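Dreneo — Datenblatt

Stand: 16. September 2018
Pflege: Fatima Naidoo, Grorness

Gegenstand

Dreneo enthält 3.212 Aufzeichnungen von Greif- und Ablagevorgängen an Alltagsgegenständen wie Bechern, Flaschen und verpackter Ware. Die Daten dienen der Vorbereitung teilautomatisierter Sortierplätze am Standort Mnguni. Erfasst sind 59 Aufgabentypen. Jede Aufzeichnung umfasst Bildfolge, Öffnungsweite der Finger und Aufgabenkennung.
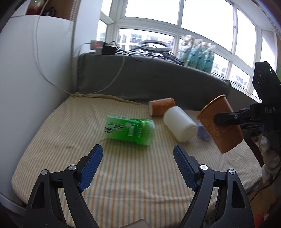 Die Aufgabentypen wurden mit den Beschäftigten der Sortierung festgelegt. Bisher lag die Tätigkeit ganz in Handarbeit. Im Zielzustand bleiben je Schicht 2 Personen am Platz; sie übernehmen Fehlgriffe, Sonderteile und die Freigabe. Die übrigen wechseln in Aufzeichnung und Prüfung — der Lohn bleibt unverändert, die Einarbeitung zählt als Arbeitszeit.

Bekannte Grenzen

- Durchsichtige Folie ist unterrepräsentiert.
- 128 Aufzeichnungen ohne gültige Öffnungsweite, markiert mit status=2.
- Gegenlicht am Fenster wurde nicht korrigiert.
- Taktzeiten lassen keinen Schluss auf die Leistung einzelner Personen zu und dürfen dafür nicht ausgewertet werden.

Änderungen

Seit März liegen die Kennungen im Format Goltura vor. Ältere Exporte bitte neu einlesen.

2 Kommentare · 59 Mal geteilt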